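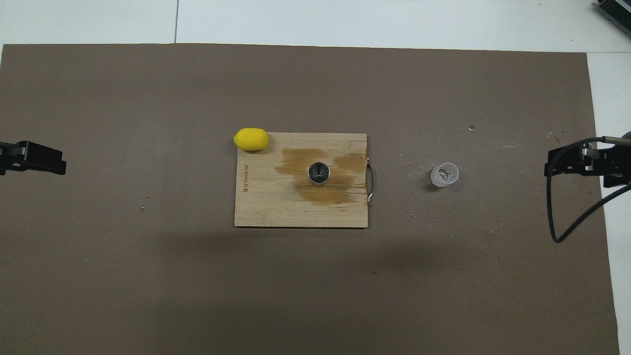
*Bamboo board with the metal handle, stain on the right half*

**Foundation year at Plenham: is the philosophy module worth it for a music student?**

**mmenon_viola** wrote:

Hello all. I have an offer from Plenham for music, and every first-year must take two modules outside the subject. I am thinking of philosophy and either history of science or drawing. My parents think I should ask for the exemption and spend the hours practising. The exemption form closes on January 1, 2026, so I must decide soon. Has anybody here done these modules?

Meenakshi Menon

**trekum_road** wrote:

I did philosophy two years ago. It is 30 hours of seminar, one essay of 4,000 words and a short talk. I was a cellist with weak hands and a weaker timetable, and I lost maybe one practice evening each week. The reading on memory and attention was useful to me later, when I had to learn long pieces by heart. I would do it again.

**Brivis** wrote:

I must disagree. The seminar group is too large and half of the people have not read the text. If you play at a high level, take the exemption. Plenham gives you a practice room instead, and a room with a good piano is hard to get before April.

**trekum_road** wrote:

My group was small. Maybe it depends on the tutor?

**Brivis** wrote:

It depends on the year. Mine was in the Kavanagh building, with no windows and a projector that hummed in B flat.

**mairead_f** wrote:

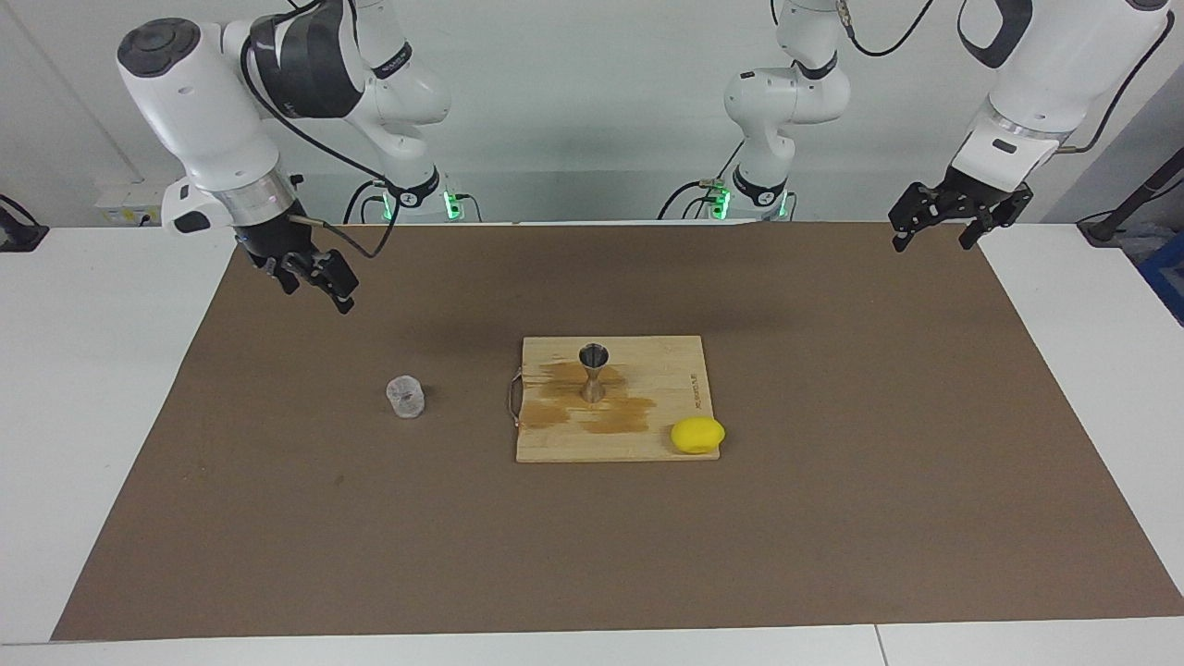 Drawing is the module I would defend, and I say this as a singer who could not draw a cup. The tutor gives you one ordinary object and you stay with it for the whole session. In our second week it was a cutting board, much like this one, pale wood with a curved handle on one side. You think you are finished when you have the rectangle and the handle. Then you must deal with a stain like the orange-brown one here, which has no straight line anywhere and runs out in lobes at the bottom, and you find you have been drawing what you expected. After that term I read a score more slowly, and my singing teacher noticed before I did.

Mairéad Fitzgerald

**Brivis** wrote:

With respect, you can learn to read a score slowly by reading a score slowly.

**mairead_f** wrote:

You can. I had six years of lessons and I did not. Perhaps you were a better student than me :)

**mmenon_viola** wrote:

Thank you, this helps. Is drawing marked on how good the drawings are? That is my fear.

**mairead_f** wrote:

No, on the sketchbook and a written commentary of 1,000 words. Keep the bad pages, the tutor wants to see them. You pay for your own paper and pencils.

**trekum_road** wrote:

One practical thing - check that drawing does not clash with orchestra. In my year it did, and the office moved people only if they asked in the first week.

**mmenon_viola** wrote:

I will write to the office today and ask about the orchestra times. If there is no clash I will take philosophy and drawing, and explain it to my parents somehow.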